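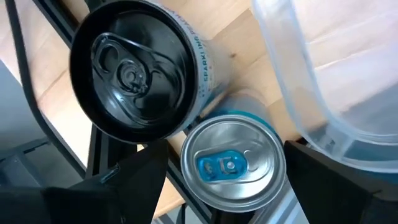
The kettle was already on when I reached the last house in Wendeck, and so was the radio, and it took us a good ten minutes to get round to the subject of swimming because there was a seed cake to be cut first and a cat to be moved off the only comfortable chair.

She is 86 and has swum in the lake at Bivusstead for most of her life. She learned late by village standards, when she was already married, and her husband thought it was a phase.

"He gave it a fortnight," she said, passing me a plate. "He used to stand on the bank with my coat over his arm, looking at his watch, and then he'd walk me home and not say a word about it. He was frightened of water, you see, though I only found that out years later."

In those days the swimmers changed behind a hedge. The hut came afterwards, paid for with 1,000 pounds left by a retired baker from Wososside who had never, as far as anybody remembers, put so much as a toe in the lake. It has a bench, a row of hooks and a window that won't shut, and she is very fond of it.

I asked what the mornings are like now, and she took her time over the answer. She still goes down at seven from April until the clocks change, though she has given up the far buoy and keeps close to the reeds.

"You hear the moorhens before you see them. And there's a smell, sort of green and cold, that I'd know anywhere. I don't think about much. I think about breakfast, mainly, and whether I've left the back door open."

There was a bad year, after she broke her hip, when the doctor told her to stick to the indoor pool. She lasted 2 visits. The water was too warm, she said, and there was music playing, and a young man with a whistle kept asking whether she was all right (she was perfectly all right, thank you, she was just slow). By the following summer she was back at the lake with a stick, which she hung on the handrail while she swam.

Her 80th birthday was held down there too. The whole group went in together before tea, in hats, and somebody brought along a bottle of Gál, the plum cordial her mother used to make them drink for colds. She pulled a face at the memory of it.

"Horrible stuff. I had three glasses."

Did she have any advice for someone like me, who goes in up to the knees and then thinks better of it? She looked at my shoes for a while.

"Go in slowly and keep breathing out. And take a flask, and thick socks for afterwards, and don't stand about chatting in your wet things. I do, but you shouldn't."

She walked me to the gate when I left, and pointed out the path to the water, in case I had half an hour before my bus.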